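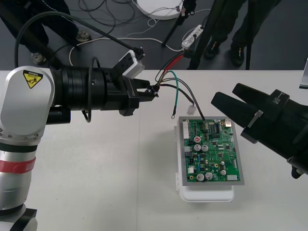 Skisico Lectionary Desk Edition, third printing

Review by Isamu Nishimura

The Skisico desk lectionary is a single-volume book of appointed readings on a three-year cycle, with the full text of each lesson printed under its week. It is sold to clergy and lay readers who prepare at a desk and do not want to keep four ribbons in a Bible. I have used the third printing since March for weekly preparation and for daily prayer at home. Earlier printings had a glued spine. The third is sewn.

Physical details

The book runs to 2,561 pages on thin paper. Show-through is moderate. Under a desk lamp placed to one side it is not a problem; under a ceiling light the poetry pages, which have wide margins, show the reverse side clearly enough to distract. The type is a plain serif, black for readings and dark red for headings and rubrics. The red is too close to the black in poor light. I misread a heading as body text twice at evening prayer.

The binding opens flat from about the fourth week of Advent in Year A to the middle of Year C. At either end it needs a hand or a weight. Three ribbons are supplied, and they are long enough to pull by. The cover is a textured board that marks easily with a fingernail.

Arrangement

Readings are ordered by year, then season, then week. Feasts with fixed dates are in a separate section at the back, 233 pages long, with its own page numbers. This is the main design fault. A cross-reference in the front section gives a page number with no indication of which sequence it belongs to, so "see 111" may mean a week in Year A or the Transfiguration. The second printing had an F before feast page numbers. I do not know why it was dropped.

Psalms are printed in full each time they are appointed. This adds bulk but removes most page turning, and I would not give it up. Verses left out of an appointed psalm are marked with a small open circle in the margin. Lamisi Adjei, who reads at the same parish as I do, would prefer that the missing verses be printed in smaller type. I agree with her. The omitted verses are very often the curses, and a reader preparing to speak the rest aloud should know what has been taken out. Psalm 137 without its ending is a different prayer.

Introductions

Each week has an introduction of one paragraph, unsigned. The general preface is by Danica Kubíček and is worth reading once. She argues that a lectionary is already an interpretation, and that placing a prophet beside a gospel tells the hearer how to take both. The weekly paragraphs do not follow her lead. They mostly summarize the gospel and say that the first reading "prepares for" it. For Job this is close to useless. Job gets very few weeks in the cycle, and the note on his final speech treats it as a preface to a storm on a lake.

The notes for Lent are better, and read as though written by another hand. The one on the raising of Lazarus stays with the four days in the tomb and the smell, and does not hurry to the exit. I used it as the starting point for a talk and changed little.

Pronunciation guide

Twelve pages, arranged by book. It covers place names well and personal names unevenly. Stress is shown in capitals, which is easy to follow at a lectern. Mephibosheth is present; Zerubbabel is missing.

Comparison

The obvious alternative is the Holtley two-volume set, which most of the churches near Skorcombe use. Holtley has larger type and a consistent numbering scheme, and leaves the psalms out entirely on the assumption that a psalter is to hand. It is the better book for reading aloud. The Skisico is the better book for study – everything for the week is on facing pages or close to it. Demchenko publishes a loose-leaf version for ring binders. I tried it for one season and found the holes tore.

Faults in my copy

One signature in Year B was trimmed slightly short, leaving an uneven edge. No text was lost. The reading for the second week after Epiphany in Year C has verse 11 of the gospel printed twice. The publisher has a correction sheet for this, supplied on request, and it arrived with the note already gummed.

Recommendation

Suitable for one person at a desk. Not suitable as a lectern book, owing to type size and the two page sequences. Owners of the second printing have little cause to replace it unless the spine has failed, in which case the sewn binding is worth paying for. Write the F in by hand – it took me most of an evening.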